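Talks > Travel and Museums > Speaker Notes

Two Days Inland: Planning Visits to Small City Museums

Speaker notes, Wayne Sutherland
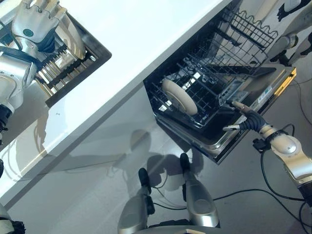

Reading time: 4 min

Filed under: City breaks, Museums, Itineraries

Slide 1. Scope

Start with the limits of the talk. It covers one city, Listanetti, over 2 days, on foot and by tram. No day trips. The coast is three hours away by rail and outside the scope. The method should carry over to other inland cities of similar size, but I have only tested it on this one.

Mention that the visit was in July. Opening hours differ in winter, and the hill tram runs a reduced service then.

Slide 2. The city in brief

Listanetti grew up at a river crossing and made its money from tanning and later from printing. The old town sits on the west bank. The university and most of the museums are on the east bank, on land the tanneries gave up. Visitors tend to stay on the west side and then spend a good part of each morning getting across the one bridge that carries trams.

Recommendation: book a room on the east bank. Restaurants are fewer there but the walking time drops by half.

Slide 3. The Zakaria

Main collection in the city. 2,128 objects on permanent display over four floors. Strongest in maps, bound atlases and scientific instruments. The paintings on the top floor are uneven and can be skipped if time is short.

- Enter from the garden side. The ticket desk there has a shorter line before 11 a.m.
- Take the elevator to the third floor and work down.
- Map room lighting is kept low. Allow a few minutes for your eyes to adjust before reading labels.
- Labels are in two languages. The audio guide repeats the labels and adds very little.

Pause for the floor plan. Point out the stair between rooms 14 and 15, which is missing from the printed version.

Slide 4. Ivwood House

A former printer's home, kept with most of its fittings. Visits are by timed entry, in groups, with a guide. Tickets are released at 9 a.m. on the day and the afternoon slots go first. The composing room on the ground floor is the reason to go. Type cases, two hand presses, a proofing table. The upstairs rooms are furnished in a later style and the guide moves through them quickly.

No large bags. Lockers take coins only - bring small change.

Slide 5. Tickets and passes

The combined pass covers the Zakaria, Ivwood House and the city gallery. It does not cover temporary exhibitions. It pays for itself on the second museum. Trams are separate.

The pass is valid from first scan, so a scan at 3 p.m. gives you until 3 p.m. two days later. Start it after lunch on arrival day and the last morning is still covered.

Slide 6. Eating

The covered market is on the east bank, behind the law faculty. It has been on the same site for 200 years, in three different buildings. Stalls close at 2 p.m. and do not reopen. Order the barley soup or the river trout. For dinner, Esteo is a plain dining room near the tram depot with a short menu that changes daily. It takes reservations by phone only. Kitchen closes at 9:30 p.m.

Avoid the terraces facing the bridge. Same dishes, higher prices, slow service.

Slide 7. The climb

The hill behind the university has 979 steps from the botanical garden to the old observatory. There is shade on the lower third only. Go up by tram and walk down. The observatory dome is closed for repair work, but the terrace is open and gives the clearest view of both banks.

Handrail is loose near the second landing. Say this one out loud, as it is not on the slide.

Slide 8. Questions

Likely questions: step-free access (Zakaria yes, Ivwood House ground floor only), photography (allowed at both, no flash), luggage storage (rail station, west entrance). Leave the tram map up on the screen during this part.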